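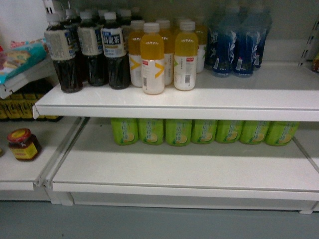
Okay, hi everybody, can you hear me in the back? Good. I've got 13 minutes and too many slides, so I'm going to talk fast and skip the related work (it's in the paper, I promise it's thorough).

So. Grukura is our shelf-to-tray project, and the question we started with was pretty small. If you give a policy a head view and a wrist view, when does it really use each one? We all just stack both views and hope. I did that for years!

What we did is a thing we call view dropout with a schedule. During training we blank out one of the two views, and the odds of blanking depend on how far along the episode is. Early on, when the arm is still reaching, we mostly hide the wrist. Near the grasp or the place, we mostly hide the head. That's the whole method. It's maybe 40 lines of code and I wrote most of them on a train.

(Pause here, let them read the schedule plot. Last time I rushed it and got three questions about the x axis.)

Data. We recorded 600 episodes and kept 581. The other 19 had sync problems between the two streams, and yes, I checked every one by hand, and no, I don't want to do it again. Tasks were picking a drink off a shelf and setting it down in a tray. Transparent bottles, dark bottles, wrap labels, things standing close together, all the stuff depth sensors hate.
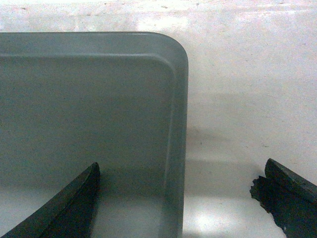

Placing was where the schedule paid off. The Kanwood baseline, which gets both views all the time, kept leaning on the head view right up to release, and it would set bottles down on the rim. Ours learned to look for the edge and the corner from the wrist. You can see it in the saliency maps on the next slide, the bright blob slides over to the rim in the last second or so. I love that plot.

Picking was more of a wash. We beat Lozano when bottles were crowded and tied with it when they weren't. I was hoping for more there, so if you have ideas, come find me at the break.

Stuff I should own up to: one room, one set of lights, one arm. Glare on a pale table still throws it off. We tried the Dridex augmentations for that and they helped with shadows but did nothing for glare.

Next slide is the ablation. If the clock says under three minutes, skip it and go straight to the video.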